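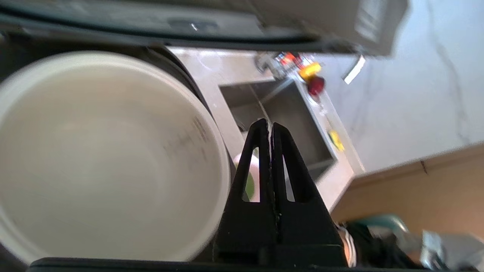

Review: Marulanda two-finger gripper kit

I have been building a small arm at home since the summer, and the hand was the part I kept putting off. My first two were printed from a free design and both cracked at the knuckle. In December I gave up and ordered the Marulanda kit from Merkar. It has been on the arm for 30 days now and I have used it most evenings, nearly always in the kitchen, where the counter is the right height and there are plenty of things to pick up.

What you get

The kit comes as a flat box of parts: two black fingers with a triangular window in each, a mounting bar, one servo, a bag of screws and a printed sheet. The camera bracket is sold separately. I bought it, and I would call it necessary. With the camera at the wrist you look out between the fingers, and the windows let you see a little of what is behind them. A small cup is easy to lose behind a solid finger at close range.

Assembly

The sheet says one hour. It took me some 4 hours over two evenings. Most of that went on the linkage, which has to be centered before the servo horn goes on. Step six shows the horn upside down. If the fingers stop short of meeting, take the horn off, turn it over and start that step again.

The cable is too short for an arm of my size. I spliced in an Andent extension and tied it along the forearm. It is not pretty, and I still have to watch that nothing catches when the wrist turns.

In use

The fingers narrow toward the tips, so they get into places my printed ones never could. Cups by the rim are fine. Sponges are fine. Thin handles are good as long as you come at them square.

Large round containers are the weak point. The fingers do not open wide enough to go around anything like a mixing bowl, so you have to take it by the rim, and a thick rounded rim gives the flat pads very little to hold. I stuck strips of shelf liner on the pads and that helped. Heavy bowls still swing.

The servo gets warm after 10 minutes of steady holding. The default settings squeeze harder than they need to – I turned the limit down and lost nothing on light items.

There is no sealing on the servo or the connector. I keep the arm on the counter side and do not reach into the sink with the tap running.

Verdict

Good fingers, average instructions, cable too short. I would buy it again for a home build, with the bracket. 4 out of 5.

Comments

Anselmo Londoño
Same problem with step six. Did you try the longer fingers? They fit the same bar.

Afonso Rebelo
Shelf liner wore out quickly on mine. I went to bicycle tube, glued on, and it has held up so far.

Recent reviews
Imitz servo tester
Andent cable and connector set
Desk clamps for small arms
Choosing a power supply for a home build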